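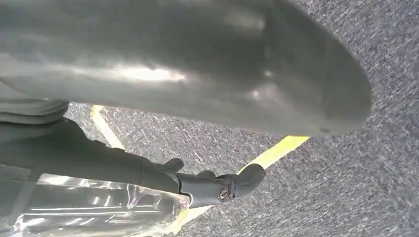 gray speckled low pile, the look I'm going for

Carpet in a basement, talk me into it or out of it

mossyporch
So we're finally finishing the downstairs and my husband and I have been going back and forth since February. He wants vinyl plank. I want carpet, a flat one with flecks of gray and blue-gray in it, because I grew up in a house with a cold basement floor and I still remember hopping across it in socks to get to the freezer.

It's going to be half office, half place for the kids to lie around (they are 13 and 15, lying around is most of what they do). Concrete slab, house is from the seventies, never had standing water since we moved in. We have $3,000 for flooring and that has to include whatever goes under it.

Has anyone put low pile down there and been happy with it? Or hated it?

gutterball_ray
Hated it. We had carpet in our basement in Lusville and the water heater let go one night. Pulled up the whole thing and the pad under it smelled like a wet dog for a month, even after it was out in the driveway. Never again. Put down plank, buy a big rug.

tansyfield
Ray, a water heater would have wrecked plank too! The water gets under it and sits there. My sister lost a whole laundry room of it that way.

Mossy, I have a speckled one downstairs and I love it. You cannot see a crumb on it. I vacuum when I feel guilty and not before. The one thing I'd say is get a big sample and leave it on the floor where it's going to live, morning and night. Mine looked silver in the store and went practically navy with the lamps on.

gutterball_ray
You can't see a crumb on it is exactly what worries me lol

slabhappy
Before anybody picks a floor, tape a square of clear plastic to the concrete. Tape all four edges tight and leave it 2 days at least, longer is better. If there's fogging on the underside when you peel it, moisture is coming up through the slab and you need to deal with that first. No fog doesn't mean you're in the clear forever, slabs change with the season, so do it again after a good wet spell.

A flooring guy can do a proper meter reading too. Worth paying for in my opinion.

mossyporch
Taping plastic down tonight, thank you. Ray I hear you about the smell. The water heater is in the garage here so at least there's that.

Does anybody have carpet tiles? My husband said he could live with tiles, and I think he said it so I'd stop talking — but I'm taking it as a yes.

kettle_and_twine
Tiles! We did tiles and I'd do it again tomorrow. The dog was sick on one, I pulled it up, hosed it off on the patio, let it dry and stuck it back. Buy an extra box in the same dye lot and keep it in a closet. We didn't and the replacements are a tiny bit greener than the rest, which only I notice but I notice it every single day.

Also look at the arrow on the back. If you turn every other one you get a checkerboard, which some people like. Line the arrows up if you want it to look like one piece.

tansyfield
I'm not a tiles person. I can always see the seams and then it feels like the dentist. Broadloom with the same fleck looks so much softer, even in a short pile.

kettle_and_twine
You can see seams in a plain color. In a busy mix I really don't think you can, once it's been walked on for a few weeks.

tansyfield
We'll have to agree to disagree on that one, I've got the eyes of a hawk and no other talents.

slabhappy
Tiles have another thing going for them on concrete, you can lift a corner and look. With glued broadloom you find out about a damp spot when your nose does. Just ask what the backing is and whether the maker is okay with it below grade. Some aren't.

And if you're putting a rolling chair in the office half, skip any pad. Chairs and pad don't get along.

mossyporch
Plastic update: peeled it this morning, dry on the underside and the concrete is the same color all over. I'll try again when it's been raining.

I also called Nilton Cuadros, he did the stairs for my neighbor over in Trillthorpe, and he's coming at 4 with his meter and a couple of sample boards. He liked tiles for us too, for what it's worth. Tansy, I'm going to lay a few out and squint at the seams in your honor.

gutterball_ray
Good luck. Put a leak alarm by the washer anyway.

mossyporch
Ordered one while I was reading your first post, Ray.

kettle_and_twine
Post the color name when you pick! I need something for the upstairs hall and I'm tired of looking at beige.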